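Week 5: Buying the service, or, reading a robot trial like a customer

Okay, so last week Maj-Britt Åberg took you through grippers and torque limits, and I promised I'd get to the part where somebody has to decide whether to spend money. This week's product is Zevurton, the fetch-and-carry package that Skonen sells as a yearly subscription. You don't buy a robot from them, you buy a set of household tasks on a humanoid they look after, and the one we care about is called Cold Fetch: go to the fridge, open it, get a drink out, put it on the table.

I like this one for teaching (I've used it two years running!) as it sounds trivial and the sales sheet makes it sound even more so. One line for the whole job. Have a go at breaking it into steps before you read on, and write down how many you got. Most people in the tutorial get five. Roald Engström sat down with a pencil and got 13, and I couldn't argue with any of them.

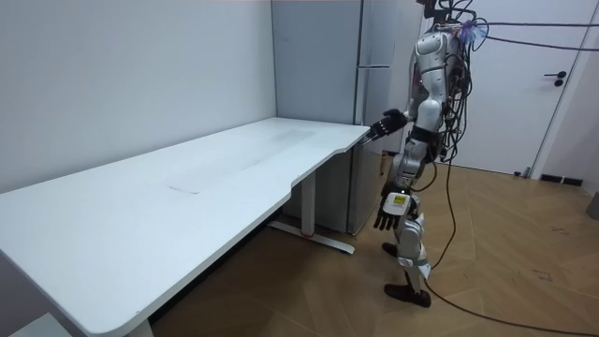

The first thing I'd ask any vendor is what has to be true of the room. Skonen's site sheet wants a level floor, a clear path and a fridge whose door can swing all the way out. That last one catches people. A kitchen in Tindham with the fridge jammed beside an island bench might pass on paper and still leave the robot nowhere to put its feet. Measure with the door open, please, and then measure again with a person standing there.

Second thing, ask what's included. The base plan covers cans and bottles up to a stated weight. Glass is extra, and so is anything with a handle, like a milk jug. Cables and mounting are quoted separately, so get that quote in writing too. 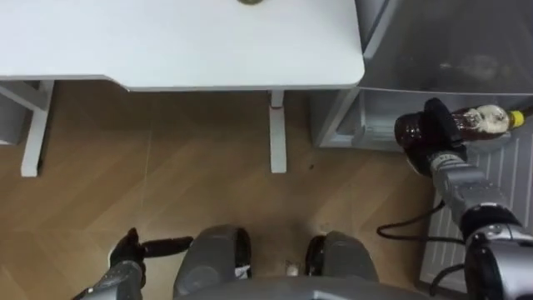 Then there's the grasp itself, and I'd spend a fair bit of your report on it. A bottle lying on its side is a very different job from one standing in a door rack. The liquid moves, the weight shifts toward one end, and at some point the hand has to turn the thing upright before it can let go of it. Eyerusalem Assefa wrote a lovely paragraph on this in last year's class and I've put it in the readings folder. Steal the structure, not the sentences.

A few things to look for in a vendor's trial log:

1. Where the clock starts. Some logs begin at the spoken request and some begin once the hand is already at the door, and you can't compare the two.

2. What counts as a retry. Skonen allows 3 attempts per task before it's called a fail, so a "pass" could be hiding two misses.

3. What the robot's own camera could see at each stage. Looking down past your own arms into a low compartment is awkward, and the table corner takes up a lot of the view.
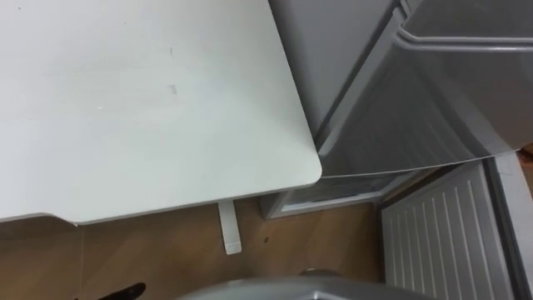
The door, or why I keep going on about it

Opening a fridge door is a pull against a seal, and then all of a sudden it isn't. People do this without thinking, we just ease off. A robot has to be told to ease off, or learn it, and then it has to keep the door from drifting back while the other hand does the useful work. So when a brochure says "two-armed", ask what the second arm is doing during the fetch. If it's on door duty, it can't be carrying your sandwich. 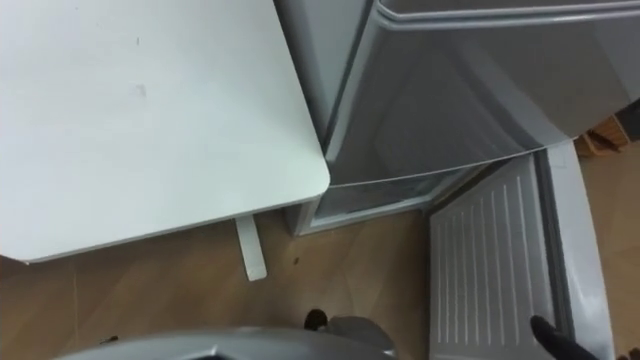 Closing up afterwards is a separate line in the Zevurton price list, believe it or not. It's called Tidy Finish, and Sverre Lunde reckons it's the best value add-on in the whole catalogue. I'm less sure. I'd want to see it demonstrated on a full fridge, with heavy bottles in the door, before I signed for it.

For the tutorial: write a one-page recommendation to a customer (make one up, a café or a share house is fine) on whether to take the base plan. Use the log in the folder, which covers 38 runs, and tell me which ones you'd throw out and on what grounds. Yesenia Beltrán is marking these, and she'd like your step list attached at the back, messy is okay. Bring a printed copy, plus any questions about the D'Amico comparison, which we'll get to next week.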